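Greltgate is a gradebook and course calendar program used by schools and small colleges. It was started by Signe Ravn, a chemistry teacher who wanted every deadline on a single page, and it still opens on that page today!

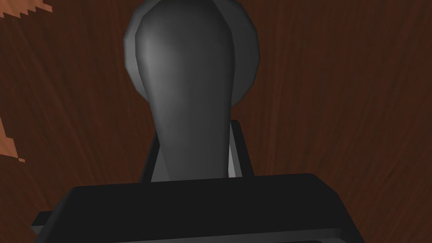 The first release, called Mowat, could hold 30 courses and had no messaging at all. Liên Lương rewrote the calendar for the second release and added the much-loved week strip, which lets students drag study blocks between deadlines. A course can now enroll up to 1000 students.
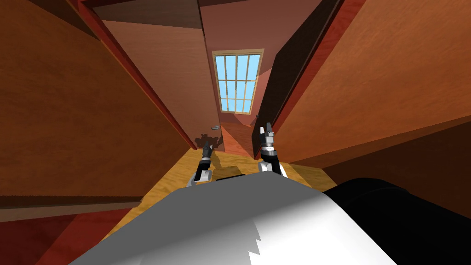 Grading

Teachers score work by points, by letter or with a rubric. Rubrics can be shared, and the public library holds 3679 of them, including a wonderful set for lab reports by Precious Panganiban.

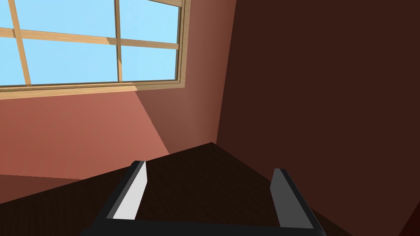 Scores stay hidden until the teacher releases them, and a student may attach a reply to any comment. Late work is marked with a small clock. Grades export to Jallico, the attendance program, overnight.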